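# Sorting Offcuts and Blocks in a Metal Bin

Long, narrow pieces are awkward to store. They slide under each other and you end up digging for the one you want.

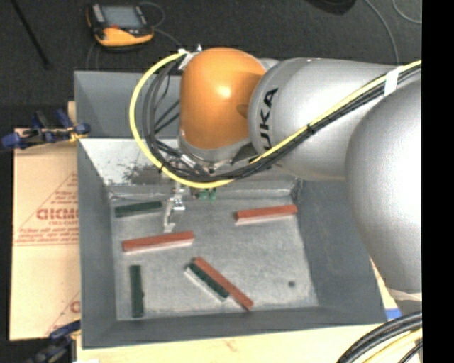 *Three red and three dark green blocks in an open gray metal bin.*

**Pick a bin with tall sides.** Sloping walls are fine and make it easier to get a hand in. Leave the lid off if you use the bin every day.

**Keep it to one kind of piece.** Blocks of the same shape go together. Screws, clips and tape go somewhere else, or they all end up at the bottom.

**Use color for size.** Paint or tape works. In our shop red is for the short run and green is for the long run. Write the code on a card and hang it over the bench.

**Don't overfill.** One layer is best. If you have to lift two pieces to reach a third, start another bin.

**Line the bottom if the pieces scratch.** A piece of old rubber mat cut 4 mm undersize drops in and comes out again for cleaning.

**Mind the weight.** We stop at 18 kg per bin. Past that it should stay on the bench or go on a low shelf.

**Clean it out in May.** Tip everything onto a sheet, vacuum the corners, and wipe the walls with a damp rag. Dry the metal before the blocks go back. Split pieces go in the scrap box.

Next page: labels for the Busden shelves.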